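Rezende clinics back on paper after intruders reach records server

The health department of Rezende has taken its patient record system offline after outside intruders got access to a server used by its clinics. The department confirmed the attack in a short notice and said that appointments continue, but with paper forms.

Luana Guimarães, the city's health secretary, told reporters that the intruders used the login of a former contractor. The account was supposed to be closed in February. It stayed open, and it had permission to read scheduling files and some laboratory results.

"We found the account active and we closed it the same night," Guimarães said. "The question of who left it open is being examined, and I will not answer it before I have the report."

According to the notice, files of 669 patients were copied. The department has started to send letters to these people. It did not say in which country the connection originated, and it did not name any group.

The record system was supplied by Predolard, a software company that serves small municipalities. Its technical director, Benedito Miranda, said the program itself had no fault and that the intruders came in with a valid password. He added that a second login step was offered to the city in the last contract and was not purchased.

Guimarães did not dispute this. She said the price was discussed at that time and the money went to ambulance repair.

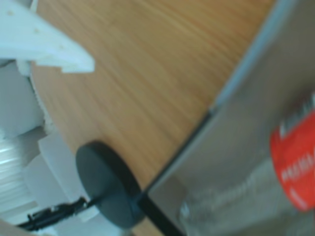
What happens at the clinics now

Patients with an appointment should bring an identity document and, if they have them, the boxes of the medicines they take. Doctors at the moment cannot see old prescriptions on the screen. Renewals for chronic conditions are being written for 60 days, so that people do not need to come back while the system is closed.

Blood test results are delivered by hand at the front desk, until 4 p.m. Vaccination is not affected, as those records are kept on a separate system.

Edileuza Xavier, a nurse at one of the busiest units, said the morning line was longer than usual but calm. "The older colleagues remember the paper cards very well. The younger ones are learning how to find a folder," she said.

Opposition asks for documents

Council member Kelly Andrade has requested the contract with Predolard and all messages exchanged about the closed and unclosed accounts. She said the city has more than 3,000 user logins in its various systems and that no office could tell her how many belong to people who still work there.

The council will hear Guimarães and Miranda in the same session. The police cybercrime unit has received a copy of the server and has not commented.

The department expects to reopen the system in 2 stages, first for scheduling and later for medical records. No date was given for either one.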